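Notes on the gripper fault, posting as I go. 5th April.

---

1/ We lost a chunk of work to the left jaw. Out of 467 recorded runs, 70 have a jaw width reading that doesn't match what the jaws were doing. Lautaro Troncoso spotted it when he plotted the widths and found flat lines where there should have been a close.

---

2/ The software never threw an error. It kept saving the last good number and carried on to the next run. 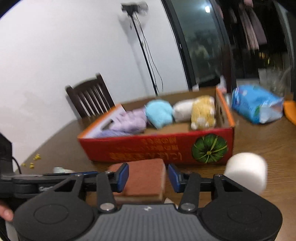
3/ Width is the one value we can't rebuild afterwards. The training code reads it to know when a grip starts, and a frozen value tells it the grip never did. Soft things are the hardest to check by eye, and the four plush toys in the red box are all soft. With the sponge-like block you can at least guess from the square corners.

---

4/ First guess was the Wandeck cable. Swapped it, same fault. Second guess was the Stalport logging script, and Constanza Iturra went through that line by line. It was fine.

---

5/ It was the sensor plug inside the left housing. It backs out a hair when the jaws are opened all the way, and the signal drops.

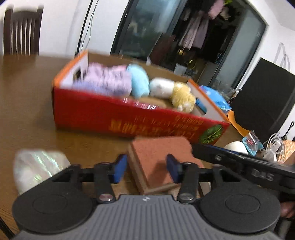
6/ Constanza put a clip on the plug and opened and closed the jaws for 16 minutes with no dropout. Same test without the clip failed 3 times.

---

7/ The logger now stops and beeps if the width hasn't changed by the end of a run. Should have been there from the start. That one's on me.

---

8/ The bad runs are pulled from the set and we'll redo them. If you're using the older Jonel housing, open yours up and check the plug before you record anything you care about.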